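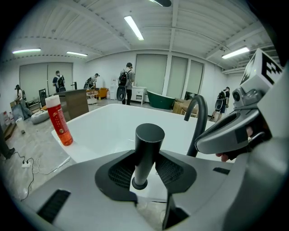

Vaken Tub Filler in Matte Black, Nine Months In
Reviewed by Yolanda Sotomayor, November 2023

I put off buying a black faucet for years. My sister had one from a bargain site and the finish came away near the handle within a year, so I assumed they were all like that. When we redid the upstairs bathroom in February, the old chrome filler had to go anyway, and the Vaken from Jullham was in stock, in the right size, and not the most expensive one on the shelf. We bought it.

The whole bathroom came to $2,716, with the tub, the faucet, the new shutoffs, tile for one wall and the plumber. The Vaken was a small part of that. The tub is a plain white one with a flat rim, and it cost more than I wanted to spend, but that's another review.

What's in the box

You get the spout, the mixer body, one lever, a hand shower with its hose and cradle, two braided supply lines, a hex key, and a folded instruction sheet. There's also a small bag of washers. Ours was missing one of the wide ones. The store gave us another without asking for the receipt.

The sheet is all drawings. Most of them are clear. The drawing for the mixer body shows the hot and cold inlets from underneath, and if you don't notice that you will connect them backwards. Our plumber, Sihan Guo, noticed. I would not have.

Installing it

Sihan charged us for a half day and used most of it, though some of that time went to the old shutoffs, which had seized. The filler itself went in without trouble. It needs good access from below or from the side, so if your tub is boxed in, cut the access panel first and make it bigger than you think you need. Ours is behind a closet and we had to widen the opening after the fact.

The threads are brass and felt solid. The retaining nut is plastic, and I'd rather it weren't. Sihan said to snug it by hand and then give it a quarter turn with the wrench, no more. It hasn't loosened.

One complaint: the hose for the hand shower is too short for rinsing the far end of the tub. We replaced it with a longer one after a couple of weeks. The fitting is standard, so any half-inch hose should work, but finding one in a matching black took a while. The one we ended up with is slightly shinier than the rest. It bothers me less than it did. 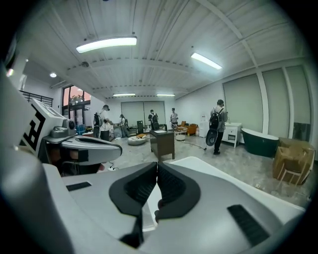

Flow and temperature

Our house doesn't have strong water pressure, and I was worried about that. The old chrome filler needed 10 minutes to fill the tub to a decent level. The Vaken does it in 9 with both supplies wide open. That isn't much of an improvement, but I had expected it to be slower with the narrower spout.

The lever moves smoothly and holds where you put it. The useful range is on the narrow side – there's a spot a little left of center where the water goes from warm to hot quickly. You learn it. With small children I would want a separate limiter on the hot side, and the instructions mention one as an extra part, but I haven't seen it for sale here.

The water leaves the spout in a clean column and lands well inside the tub. No splashing on the rim unless somebody opens it all the way with the tub empty. It's quieter than the old one. I can run a bath after everyone else has gone to bed and not get comments in the morning.

The diverter to the hand shower is a pull knob. It drops back by itself when you shut off the water, so you won't get sprayed the next time you turn it on. At low pressure it doesn't always stay up. If you only open the lever partway you may need to hold the knob for a few seconds until it catches.

The finish

This is what most people want to know, and I've tried to be fair. After nine months there are no chips and no flaking. There is one light scratch on the side of the spout where I caught it with a ring. In daylight you can find it if you look. At night you can't.

Water spots are the real issue. We have hard water, and on matte black every drop leaves a pale dot. Chrome hides them for days. On the Vaken they show by evening. I wipe the spout down with a cloth after each bath and that takes care of it. If I skip a few days I use white vinegar mixed half and half with water, leave it on for a minute, and rinse well. Jullham says not to use abrasive pads or any cleaner with bleach in it. I have followed that, so I can't tell you what happens if you don't.

Soap film is worse than the water spots around the base, where the spout meets the tub. An old toothbrush works. I tried a bathroom foam cleaner there once and it left a dull ring that took three rounds of rinsing to get off.

Compared with the others

Before buying we looked at the Liao and the Skundel. The Liao has a taller spout with a nicer curve to it and costs a good bit more. The store had one set up on display, and the lever had some play in it that I didn't like. Display models get handled all day, so take that for what it's worth. The Skundel is cheaper, comes without the hand shower, and has a shorter warranty. For a guest bathroom I would probably get the Skundel and save the money.
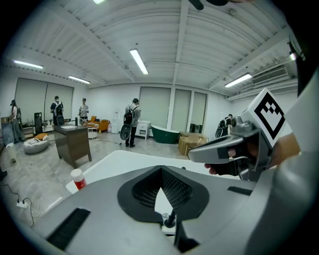 White tabletop with a small white bottle, red label, at the left.

Would I buy it again

Yes, with a longer hose ordered the same day. If you have hard water and don't want to wipe a faucet down after every bath, get the chrome version. It's the same body and it costs less.

Good: solid brass threads, smooth lever, quiet, finish has held up.
Not so good: short hose, plastic retaining nut, shows every water spot, diverter slips at low pressure.

Four stars out of five.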